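Slide 4: Sizing and returns

Start with the October numbers. Vinley sold 438 tops through the web shop and 402 stayed sold. The rest came back, nearly all marked "too small."

Say why this matters to a small shop. Return postage is ours, and a top that comes back after the season goes on the discount rail.

Jussara Falcão rewrote the size chart. The old one gave chest measurements for the body, the new one gives them for the garment laid flat. Customers can check it against something they already own.

Pause. Ask who in the room has measured their own clothes before ordering. Wait for hands.

Slide 5: What to measure

Chest, armpit to armpit. Length, from the collar seam down. Smooth out creases first or you lose up to 2 cm.
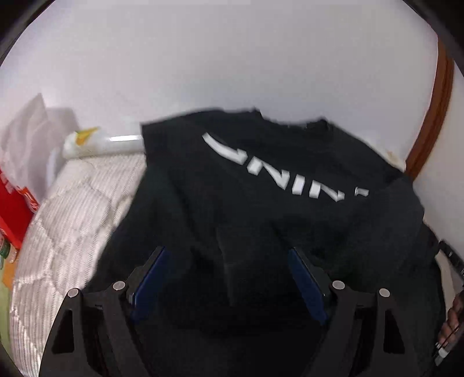
Sleeves are harder. Emerson Bittencourt wants them measured from the center back, Jussara from the shoulder seam. We went with the seam. Mention that Nedska does it the other way, so their charts can't be compared with ours.

Next slide: shipping. Keep it to 16 minutes total, then questions.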